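Fosgate 87 Stage Keyboard
Education and Ensemble Range

Home / Keyboards and Pianos / Stage Keyboards / Fosgate 87

The Fosgate 87 is a portable stage keyboard intended for schools, music services and community ensembles. It is supplied by Mimuvdale Music Supply to institutional customers throughout the region and is available for purchase or for hire by the term. The instrument takes its name from the 87 preset voices held in its memory. These include concert and upright pianos, electric pianos, reed and pipe organs, strings, tuned percussion and a small group of synthesiser voices suited to examination pieces.

Keyboard and action
The instrument has full-sized keys with a semi-weighted action. Touch response may be set to light, medium or firm, or switched off for organ work. The keyboard may be divided at any point, and the two parts may be assigned separate voices and separate volume levels. Customers who require a fully weighted action are referred to the Saithong stage piano, listed under the same heading.

Controls
Voices are selected by numbered buttons on the front panel. Settings may be stored in 13 user memories and recalled during performance by means of a footswitch. A panel lock is provided for classroom use and prevents pupils from altering the master tuning or the maximum volume. The lock is released by holding the two outer memory buttons while switching on.

Connections
Left and right line outputs; two headphone sockets; sustain pedal; footswitch; MIDI in and out; USB to computer. The headphone sockets remain active when the internal speakers are switched off.

Power
Mains adaptor (supplied) or batteries (not supplied). Playing time under battery power is about 7 hours with the speakers at half volume. Old and new batteries should not be used together. Batteries should be removed before the instrument is placed in storage over the summer holiday.
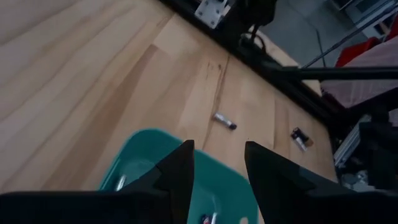
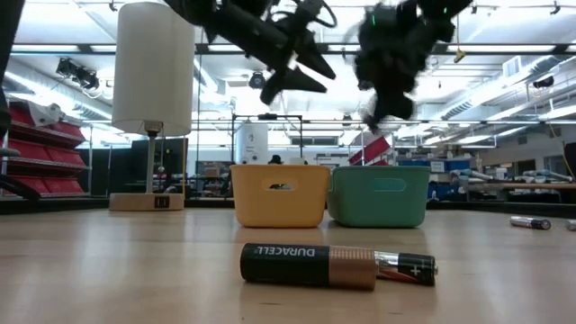
Product information prepared by Robel Kahsay, Keyboards and Education Department

Supplied with the instrument
Mains adaptor, music rest, sustain pedal, printed owner's manual and voice list. The folding stand and padded carrying case are sold separately. The Barton double-braced stand is recommended where the instrument is to be moved between rooms.

Guarantee
The Fosgate 87 is guaranteed for 2 years against faults in materials and workmanship. The guarantee is not affected by use in a classroom or by hire to individual pupils, provided that the instrument has been registered by the purchasing institution. Damage caused by liquids, leaking batteries or the use of an unapproved adaptor is excluded.

Hire
Hire is arranged by the term and is renewable. Requests for the autumn term should reach the department by the end of June. Instruments are to be returned in their cases with all leads and pedals. A charge is made for missing items according to the current accessories list.

Ordering
Orders are accepted from schools and music services on an official order form. Please state the number of instruments, the delivery address and whether headphones are required. Delivery to upper floors must be agreed in advance.

Related products
Saithong stage piano
Barton double-braced stand
Fosgate sustain pedal
Headphone splitter for paired work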